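Costing notebook, Stondulville shop
April 2011

OK, starting a fresh page because the old one has three colors of ink on it and I can't follow my own arrows anymore. The question is still the same: do we keep sending the small-batch labeling out to Obradović, or do we bring it back in house and buy the used bench unit Tiburcio keeps talking about?

Where I left it last time: Obradović charges us 343 a batch, all in, pickup included. I had that down as "the cost" and Harsh quite rightly wrote a big question mark next to it. It's the invoice. The cost has to have Amra's time in it too, packing the crates and chasing the paperwork when the lot numbers come back wrong, and I had her time down as zero because she's on salary and "we pay her anyway." Well, yes, but she could be doing the reorder sheet, which has been late all spring! So her hours go in. I'm using the same loaded rate we used for the Pirkano job so the two are at least comparable.

In-house side. Labels, ribbon, power and a share of the bench come to 245 a batch by my math. I've done it twice, once from the supply invoices and once from Doina's usage log, and I got the same number both times (this never happens, so I'm suspicious). That does not have the purchase of the unit in it. It also doesn't have floor space, and I went back and forth on that for most of a morning. The corner it would sit in is full of Stonano cartons right now, and we pay rent on the corner whatever is in it. Fatos says leave it out, the rent doesn't change either way. I say fine for this decision, but if we ever want the corner for something that earns money then it's a real cost and I want a note saying so. This is the note.

Purchase price: seller wants 1,358. Tiburcio thinks he'd take 1,283 if we haul it ourselves, and hauling means the van for half a day plus two people, so I'd be surprised if we came out ahead. Running it at the full price for now. If it only works at the lower price then it doesn't really work.

Discounting. Harsh wanted to know why I bother on something this small, and fair enough, but the savings trickle in over three years and the check goes out on day one. I put the savings in by quarter. It shifts the answer a little and I'd rather have it on the page than argue about it later. Resale value at the end I set to nothing. Tiburcio disagrees. He can write his own page.

What bugs me is the stuff I can't price. When Obradović gets a batch late we look bad to the customer, and I have no line for "looked bad." Doina suggested counting the customers who complained and then went quiet on us, and putting their average order next to it. It's rough but better than a blank. Going the other way, if the unit breaks we have no backup at all and would be calling Obradović to take us back on rush terms. I've asked for their rush rate. No answer yet, call again.

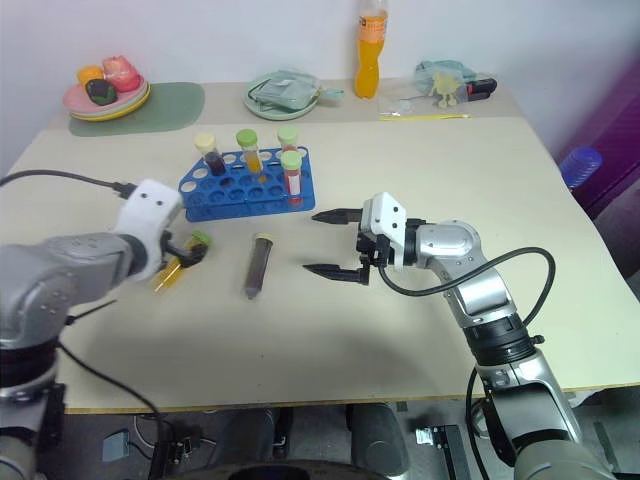 Handling time is the line I trust least in the whole sheet. I had it as one lump per batch, and Fatos says that hides everything, because the minutes are in the picking up, turning and putting down of each piece, and the label itself takes no time. I think he's right. Take a tube with a green cap and yellow-amber liquid in it, held nearly flat with the open gripper of the other arm pointing in toward the middle of the table: that's a hold, and a hold should get its own row, apart from the reach before it and whatever gets done next. So I've split the lump into reach, hold, label, set down. Amra is going to time herself on a normal batch, no hurrying, and Doina will do one as well so we aren't building the whole thing on the fastest person in the shop.

If the split times come out much higher than my lump, the 245 goes up (labor is only in there as a smudge, I see now, under "bench share," ugh). Have to pull that out and do it properly before anyone quotes the number back at me.

To do: redo the in-house figure with labor on its own line. Rush rate from Obradović. Ask Harsh which discount rate he used for Pirkano, since I can't read his seven, or it's a one. Find out if the unit takes our ribbon or some special ribbon. Move the break-even chart to the shared folder, and take the old one OUT of there.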